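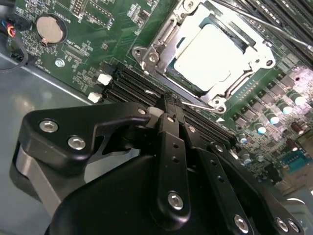

Step 3: Gripper at the Memory Slots

The Stinetside Works required that the gripper be checked before every board. The record for November shows that the attendant at Cell 2 complied. Both fingers were wiped, the hex screws were tested with a key, and the wrist was sent home and back over 200 times.

The cell, a Morais built at Brorkedon, had been faulted for pulling to the left. The attendant entered the correction - a small one - and signed the sheet.

At 900 cycles the manual called for new fingertips. The attendant ordered them from Drurno, and in the space marked Remarks wrote that the cell had been patient.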